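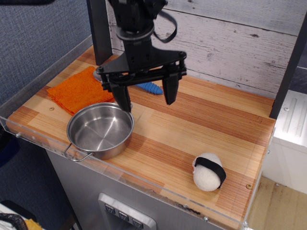
Figure 2. Countertop in a butcher-block pattern, with strips in pale yellow, honey and reddish-brown tones.

3.2 What people mean by "a wood counter"

I went into the Gakbridge survey thinking the surface question would be the easy one. I'd ask people what their kitchen counter was made of, they'd tell me, and I could get on with the part I really cared about (how often they oil it, and with what). Well, no! Of the 200 households that sent the form back, a good number wrote "wood" and then added a question mark, or crossed it out and wrote "wood look" in the margin. I ended up reading every form twice just for those scribbles, and I enjoyed them more than the tidy answers.

The striped pattern in Figure 2 is the one people had the most to say about. Some loved the mix of light and dark strips and said crumbs and coffee rings don't show on it. Others found it busy, and one person in the Gretelon apartments told me it made her feel like she was cooking on a gym floor. I kept all of these under a code I called "looks," separate from "care," even though the two run together all the time. People who like the way their counter looks will happily talk your ear off about mineral oil.

For the oiling question I borrowed the wording from the older Pawlak form, which asks about the last 3 months. That was a mistake on my part. Plenty of people oil once a year, usually in March when they're cleaning anyway, and a three-month window misses them completely if the form lands in their mailbox at the wrong time. I've left those answers in Table 2 but marked them, and I wouldn't lean on them too hard.

One more thing about the sample: Grirkia is mostly older houses, and older kitchens there tend to have short counters. I come back to counter length in Section 4, where it turns out to matter for where the stains are.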